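April, gone nine at night
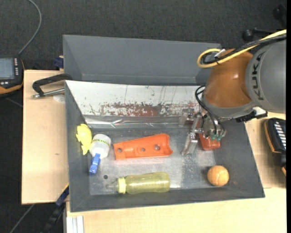

The bin this afternoon, arm over the right-hand side. Baby bottle at the front, orange ball in its corner.

Spent most of today on the new planner from Zesance and I still don't believe in it. Debora does. She came in with the release notes printed out and read me the bit about "fewer aborted picks in cluttered bins", and I asked how cluttered, and whose bins. The notes don't say.

We ran 103 attempts with our old settings and then began the same list with theirs. The headline number is better, I'll write that down in fairness. But when I went through the log after lunch I found that the new planner gives up early and books it as "no plan", and our script leaves "no plan" out of the total. So of course the rate goes up. I could get a lovely rate myself if I was allowed to skip the hard ones. Debora said that was unfair, then went away and looked, and came back and said it was a bit unfair. I've changed the script. Every request counts now, plan or no plan.

The perception side annoys me more. The translucent yellow bottle is the one I always watch. The segmenter finds the collar, draws a neat mask round it and calls that the object, so the grasp centre ends up on the collar and the planner, which trusts whatever it is handed, works out a beautiful path to the wrong place. Confidence 0.9-something. I have stopped reading the confidence column. The foil strip along the bottom of the white panel is nearly as bad -- the depth map has holes all the way along it, and the hole filling invents a little ridge which the collision checker then steers round with great care.

Tomoyo rang from Sorrentino at four. They want Otance moved over to the new planner by the end of the month and she asked if I could sign it off. I said 50 more attempts at least, with the fixed script, and the joint limits set by us and not left at default. The default lets wrist moves through that I wouldn't want near the hoses. She was nice about it, but I could hear her typing.

One good thing: the replay tool works at last. You can step through a plan and see which candidate grasps were thrown out and at which check. Took me 2 hours to find that 3 of the checks were running on the old bin model, the one with the shallower sides. I wonder how long that's been going on. Must look at the Selach runs, which I told everybody were fine.

Left the log copying. Tomorrow: bin model first, then the bottle mask, then ring Tomoyo before she rings me.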